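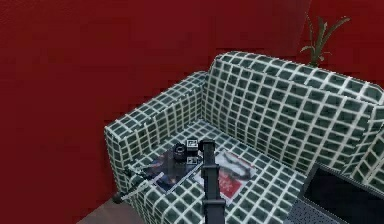 Buying arms before the task list is settled is the mistake Nazareno Costa warned us against when he read an early draft of this plan, and his objection shaped the order in which the costs are set out below. He held that a laboratory should first fix what has to be reached, over what sort of surface and among which objects, and only then ask suppliers for prices. We have followed that order, with one exception noted at the end of the section.

Figure 1. Simulated living-room task used in the planning study. The arm works over the seat of a checked sofa, with two magazines, a black cylindrical object and two marker blocks within the working area.

4.2 Equipment planning from simulated tasks

The Uvano task set contains 249 task variants, grouped by the furniture on which the objects rest. Sofa tasks such as the one in Figure 1 were treated separately from table tasks. A seat cushion lies lower than most worktops, and the armrest and backrest limit the directions from which an arm can approach. Both points affect the choice of mounting, and mounting is a cost that first-year budgets often leave out.

For each group we recorded the reach required, the clearance around the gripper and the size of the smallest object to be handled. These values were passed to Vittoria Palumbo, who drew up a requirement sheet without naming any product. The sheet was then sent to two suppliers, Dutik and Morelli, with a closing date of February 15, 2021. Both returned complete quotations. Dutik priced the arm, controller and stand as separate lines; Morelli gave a single sum, which had to be broken down by letter before the two could be compared.

The plan allows for three arms in the first purchase and a further three once the sofa group has been repeated on hardware, giving 6 in all. Spare grippers are ordered with the first batch – delivery of small parts was quoted at 8 weeks, longer than any gap in the test calendar. Service contracts are entered as a yearly cost and kept apart from the capital sum. Training for operators is charged to the Stostgate site budget.

Simulation does not settle every line. Cushion stiffness in the model was set by hand, and the force a gripper may apply to a soft seat remains uncertain. We therefore hold back the order for force sensors until the first hardware trials are complete. Printed markers and printed matter are cheap and were left out of the comparison.

The exception concerns the controllers. These were reserved in December, before the requirement sheet was final, as the quoted price was due to lapse at the end of that month. The reservation can be cancelled without charge up to the date of shipment.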